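Interior French door drags and will not latch after humid season

Ledongate Residents' Help Board > Doors, Windows and Trim

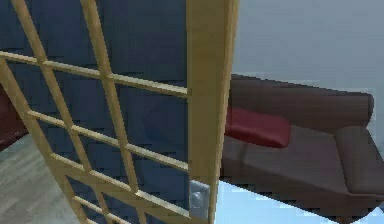 The Flurnilier building association is responsible for the upkeep of interior doors in its ground floor meeting suite, and we request guidance on a recurring fault. Each summer the door between the reading room and the corridor begins to bind at the head, and by early October the latch no longer meets the strike plate. It is a glazed French door in pale wood with a rectangular silver handle plate on the stile, and the association would prefer to keep both the door and its existing hardware. A contractor planed the top edge three years ago. The fault returned the following summer, and during the winter there is now a visible gap at the head. We wish to know whether further planing is advisable, whether the hinges should be examined first, and whether the bare wood left by the planing should have been sealed. The contractor's invoice makes no mention of any finish being applied. The opening is 40 inches wide and the hinges are original to the building. The building has no air conditioning on that floor.

Posted by Flurnilier Building Office
March 12, 2019

Sevura Joinery Desk

Further planing is not advised at this stage. Wood takes up moisture from the air in humid months and gives it back during the heating season. A door that is trimmed to fit at its most swollen will be undersized in winter, and the gap you report is consistent with that.

The hinges should be examined before any wood is removed. Please proceed in this order:

Open the door halfway and lift gently at the handle side. Any movement at the top hinge indicates loose or worn screws.

Tighten all screws by hand. Where a screw turns without gripping, remove it, fill the hole with glued hardwood slivers, allow the glue to cure overnight, and refit the screw.

Replace one screw in the top hinge, on the jamb side, with a longer screw that reaches the framing behind the jamb. A length of 3 inches is usually adequate. Tighten it gradually and check the gap after each turn. A glazed door is heavy for its size, and this single measure often draws the handle side up enough to clear the head.

Close the door and mark where the latch touches the strike plate. If the difference is small, the opening in the plate may be filed. If it is larger, the plate should be moved and the old screw holes filled.

With regard to sealing, the answer is yes. Any edge that has been planed must be refinished, including the top and bottom edges, which are very often left bare. Two thin coats of a clear finish compatible with the existing one will slow the exchange of moisture considerably, although no finish will stop it altogether. Apply it during a dry period, when the wood is at its smallest. If the bottom edge cannot be reached with the door hanging, the door must be taken down. Two persons should be assigned to this task on account of the glass.

Please do not adjust the glazing bars or the beads holding the glass as part of this work.

Grímsdóttir Property Services

We manage older properties in the district and had the same complaint with a pair of doors. We put candle wax on the edge and it was satisfactory for a season. A dehumidifier was also purchased. We cannot state which of the two was responsible for the improvement.

Ledongate Tenants' Advice Point

The reply from the Sevura desk is sound, and we would add two matters.

First, the frame should be checked as well as the door. Place a long level against each jamb and across the head. Where a building has settled, the head may have dropped at one side, and a door hung perfectly square will continue to bind in it. Settlement that is still in progress should be referred to a qualified surveyor before joinery work is commissioned.

Second, a simple record of indoor humidity is worth keeping. An inexpensive gauge placed near the door and read weekly will show how much the room varies between seasons. In our own offices the reading differed by roughly 13 points between the two halves of the year, and the doors facing the kitchen corridor were affected most. Moving the drying rack out of that corridor cost nothing and was of some help.

If the door serves as part of a fire exit route, consult the local building department before altering the latch or strike.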